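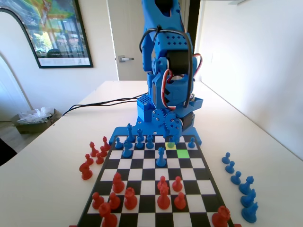 4.2 Changes in the mover job. Before the arms came in, a mover at Doltholm sat at one board for a whole shift, read the remote player's move off a screen and made it by hand. Dull work, but quiet, and paid by the hour. The Plultden arm now makes the remote side's moves and the mover covers several boards. We expected the freed time to go to the guests. Mostly it did not. It went to watching. In Fig. 2 the gripper is down at a blue pawn on the back row, the pawn's square highlighted in pale yellow-green and a bright green one diagonally in front of it. Movers told us this is the moment they look up. If the piece in the gripper and the highlighted square don't agree with the move on the screen, they have to step in, and they have to do it before the guest starts thinking about a position that isn't real. One mover called it "waiting for a sneeze." Captured pieces are the other half of the job now. They go on the table beside the board, both colors, and it is still a person who checks them against the score at the end.

Stoppages. 584 games in the log for the July period, 58 with at least one stoppage entered by hand. Probably an undercount. Kenta Ichikawa, a mover on the late shift, said small fixes (a knight leaning, a pawn off center) never get writen down, the form takes longer than the fix. We did not correct for this. The log was built for the maintenance contract with Drundley and has no field for who fixed it or how long they were away from the other boards. So the time cost to the mover is invisible in the only record management reads. See 5.1.

Skill. Mixed. Two of the longer-serving movers felt they had lost something: when you move the pieces yourself you follow the game, and regulars used to ask them about it afterward. With several boards going you follow none of them. Itsuki Higuchi put it as "I know where everything stands and not why." Newer staff did not report this. They had never done it the old way. What they did mention was the noise of the arms, and having to answer questions from guests about how the thing works, which was not in their training. Kimie Fujimoto wrote her own one-page sheet for this and it is now in use on all shifts, unpaid time as far as we could tell.

Pace. The arm sets it. A hand mover could hold off a few seconds if the guest was mid-sip or talking to a friend, and several said they did it all the time without thinking. The arm goes when the move arrives. Masanobu Hirose, floor lead, asked for a hold button at the table. One was fitted. Movers like it, but each press shows up in Miranda (the scheduling system) as a delay against the person on shift, so some have stopped using it. This came up in nearly all the interviews and we did not ask about it. Our question list was written before the button existed.

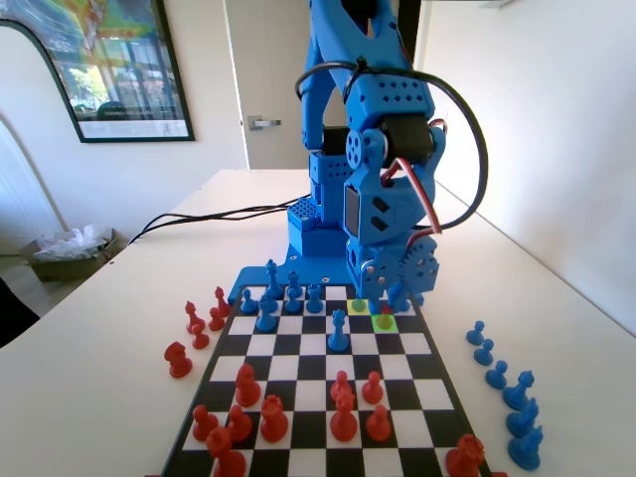
Did the arms cost anyone their job?

During our study period no mover was let go. Hours were cut, though, and two people who left were not replaced. Noboru Sugiyama, who does the rosters, says 100 percent of open shifts were covered in the period. That is true, but covered by fewer people with more boards each. Movers on short hours did not call this losing a job. They did call it losing money. Wage data is in section 6, we only had it for part of the staff.

Section last revised February 1, 2023. Fig. 3 is from the same table as Fig. 2.

Papers > Work and Automation > Doltholm Study > Section 4
Reading time: 3 min
Contact the authors | Copyright the authors, all rights reserved | Back to top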